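Preparing a Desktop Tower for Reassembly: Processor, Memory and Drive

Vondcombe Learning Centre - Workshop Guides
Guide 17, revised August 28, 2021

Purpose

This guide sets out the procedure for refitting the main components of a desktop computer tower that has been stripped for cleaning or inspection. It is intended for participants who have completed the introductory session and who can already identify a motherboard, a power supply and a hard disk drive. It applies to standard towers with a socketed processor and a drive held in a removable plastic carrier.

Participants working on the compact Divach units should use Guide 10 instead, as those cases open from the opposite side and the drive is mounted beneath the optical bay.

Before you begin

Switch the computer off at the wall and remove the power cord. Press the power button once with the cord removed. Disconnect the monitor, keyboard and any network cable, and place them away from the work area.

Put on a wrist strap and clip it to bare metal on the chassis. Painted surfaces do not provide a reliable connection.

You will need:
- a Phillips screwdriver, medium tip
- a lint-free cloth and isopropyl alcohol
- thermal paste
- a parts tray or holder with separate compartments
- the job sheet for the unit, with the asset number filled in

Opening the case

Lay the tower on its side so that the motherboard will face upward. Release the side panel and slide it toward the rear before lifting. Store the panel upright, where it will not be stepped on.

Check the interior before touching anything. Cables that have been left across the board should be moved to one side by hand. Do not pull on the wires themselves; hold the connector body. If a cable is pinched or its insulation is damaged, stop and record the fault on the job sheet.

Fitting the processor

The processor should remain in its holder until the socket is ready. Raise the retention bracket fully and inspect the contact area under a good light. Bent or dirty contacts are the most common reason for a unit failing its first start, and no attempt should be made to straighten them without a supervisor present.

Hold the processor by its edges only. Align the corner marking or edge notches with those on the socket and lower it straight down. It should sit flat under its own weight. Once it is seated, lower the bracket and secure the lever - some resistance at this point is normal, but a processor that rocks or sits unevenly must be lifted out and realigned first.

Motherboard, open socket and 1.0TB drive in its blue carrier, followed by a closer view over the memory slots.

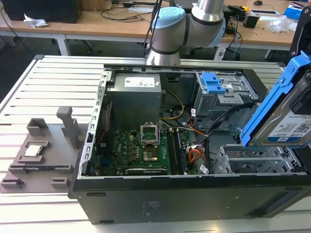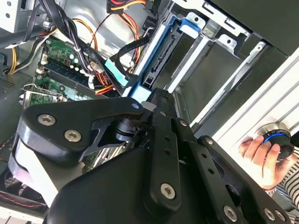
Fitting the memory

Open the clips at the ends of the memory slots. Match the notch in the module to the key in the slot, then press evenly on both ends until the clips close. Uneven pressure can flex the board, particularly in older towers where the mounting screws have loosened.

Where only one module is being fitted, consult the motherboard manual for the correct slot. Colour coding varies between manufacturers and should not be relied upon.

Fitting the drive

Confirm that the drive sits squarely in its carrier and that any locating pins are engaged. Slide the carrier into the bay with the connectors facing the cables, and continue until the latch engages. The carrier should not be forced. If it stops short, withdraw it and look for a cable caught behind the bay.

Connect the data cable first and the power cable second. Both connectors are keyed and will fit one way only. Leave a little slack in each so that the carrier can be released later without strain on the plugs.

Cooling and closing

Clean the top of the processor with the cloth and alcohol, allow it to dry, and apply a small amount of thermal paste to the centre. Fit the heatsink and tighten its fasteners a little at a time, working diagonally. Reconnect the fan lead to the processor fan header.

Before replacing the side panel, check that no cable can touch a fan blade and that no loose screws remain in the case. Remove the wrist strap last.

Testing and records

Reconnect the monitor, keyboard and power, then start the computer and enter the setup screen. Confirm that the processor, the full amount of memory and the drive are all listed. If the unit does not start, disconnect the power and reseat the memory before examining anything else.

Completed job sheets are to be placed in the tray outside Room 243. Replacement carriers and screws may be requested on the stores form, and requests submitted by the 8th of the month are normally filled in the same month.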